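Subject: Re: [parish-walks] Signposts on the Justham loop

On the July list, another member wrote:

> I walked the Justham loop yesterday and the fingerpost at the Asten
> turn is pointing into the reservoir again. Could we please agree
> who turns it back? Also the leaflet says 6 miles and my legs say
> otherwise.

Your legs are right. The leaflet was measured before the farm moved the gate, and the detour round the sheep dip has been free of charge ever since. I make it nearer seven, more if you follow the fingerpost.

As for turning it back, I did so in spring with a spanner and a good deal of language. It stayed put for about 25 days. The post is sound but the collar has worn smooth, so any decent wind off the water sends walkers to Asten by way of the deep end. The council has given it a reference number, 344, and I gather it is very proud of the number.
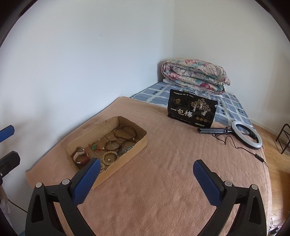

The other thing is the reprint. We still have most of the 1,000 leaflets we ordered last time, when the price per copy dropped so sharply that it seemed rude not to. I'm against pulping them. A small correction slip would do, saying "further than stated" and leaving it at that. Anyone who wants the true figure can walk it.

I would also like the slip to mention the bull at Plata Farm. The leaflet calls him "usually elsewhere". He was elsewhere once, in my experience, and that was on the path.

If somebody taller than me can hold the post, I'll bring the spanner and a new collar. Meet at the Justham car park at half past nine. The tea hut doesn't open until ten, so bring a flask, and don't park by the bottle bank unless you enjoy notes under your wiper.

Chris, lower end of the village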